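Granström runs its packing trials on the second floor, over the bakery, and Tyra Forsberg met me at the top of the stairs with a coffee in each hand and a spreadsheet already open on her laptop. She plans the equipment money for the fulfillment side (soft goods, gift orders, lots of odd little boxes) and she'd warned me on the phone that she could talk about grippers for an hour. She went for two!

My first question was how you even start a budget like this. "You start with the hands," she told me. "Everybody wants to price the arm first, because the arm looks expensive. I price what touches the stuff. Fingers, pads, spare fingers, more spare fingers."

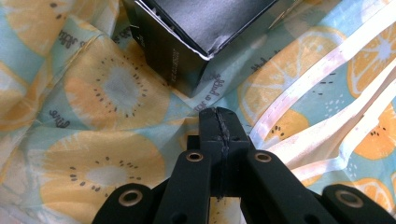 She has a line in the sheet just for wear parts, and it's longer than I'd have guessed. Her first draft had 218 dollars a month in it. By October she had bumped it to 572, mostly on the advice of Vlasta Hájek, who handles maintenance and who apparently sent the first number back with a single question mark next to it.

"Vlasta was right, and I've told her so," Tyra said. "I was budgeting like we'd be picking up boxes all day. Boxes are easy. Fabric is where your money goes."

I asked what she meant by that, and she got pretty animated. A box has sides, so you can squeeze it. Cloth folds, slides and bunches up, and then there's ribbon, which she calls "a whole separate department." She wants plenty of practice hours done by people with hand-held grippers before she signs for a single robot arm, and those hours have to be paid for too. That was the part her boss, Wayne Pelletier, hadn't seen coming.

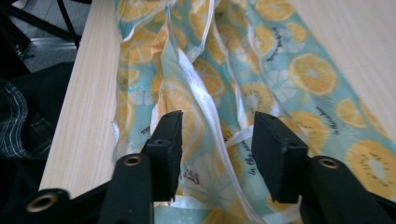

"Wayne said, so we're buying people's time to plan a machine? And I said yes, Wayne, that's the cheap part." She laughed at this for a good while. He gave her four weeks of it, and she's hoping to stretch that into next quarter.

We got onto suppliers after that. She has quotes from Gutix and Burisar and wouldn't tell me which one she's leaning toward, though she did grumble that one of them charges separately for cables. "Cables! Put cables in your budget. Put in the table, put in the trays. I forgot trays the first time and had to go back and ask, and going back to ask is the worst feeling in this job."

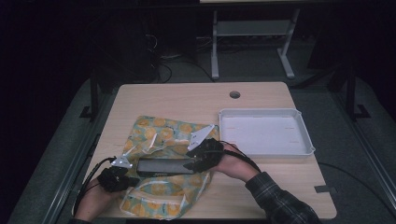 Page 4

Did she have any advice for a smaller shop, I wondered, one with maybe a single packing table and no Vlasta? She took her time with that one. "Rent first if they'll let you. And bring your own worst item to the demo, the thing your packers complain about. Don't let them show you their box."

She still hasn't settled on fingers. Metal plates and black pads are both on her list, and she'd like to keep both lines in until the trials are over. Wayne wants one line. They're meeting again at 9:30 tomorrow, and she's bringing the coffee.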